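4.2 The Fevetti Tabletop Kit

Fevetti sells its kit as a kitchen benchmark that is "ready in 40 minutes." Ours was ready in January, five working days after the box was opened. 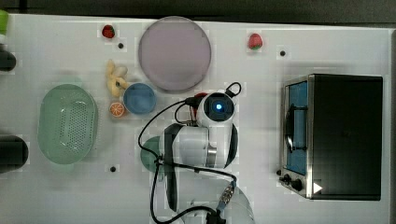
The setup guide assumes a patient reader and a second pair of hands. It asks for a clear workspace, then supplies enough toy food to prevent one. We kept the clutter, with a strawberry on either side of the large plate, and left the arm's cables looping over the table as the guide allows.

Each of the 125 trials began with one spoken-style command, such as "pick up the ketchup." 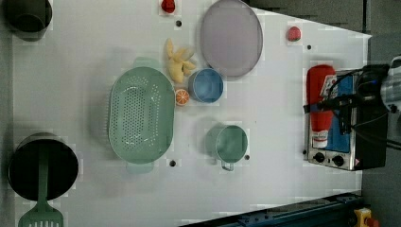
Photo: Chettiar Lab / Citden

The vendor's planner, Drendance, treats every object as rigid. Soft toys disagree. It also has no opinion on which way up a bottle should be, and its success score is equally relaxed on the point.

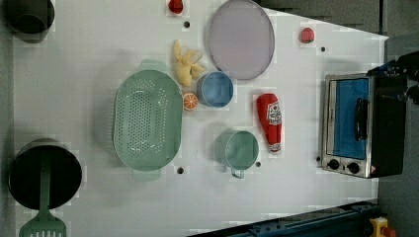
Figure 7. Tabletop with colander, plate, ketchup bottle and toaster oven, overhead view.

We therefore scored grasp and orientation separately. The overhead view served for locating objects, and the wrist view for judging the grip.

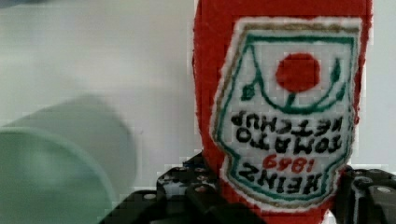

Separate scores cost us an extra pass through the logs, which the kit stores in 2,997 small files with no index. Support described this as flexible. We wrote our own index and release it with this paper.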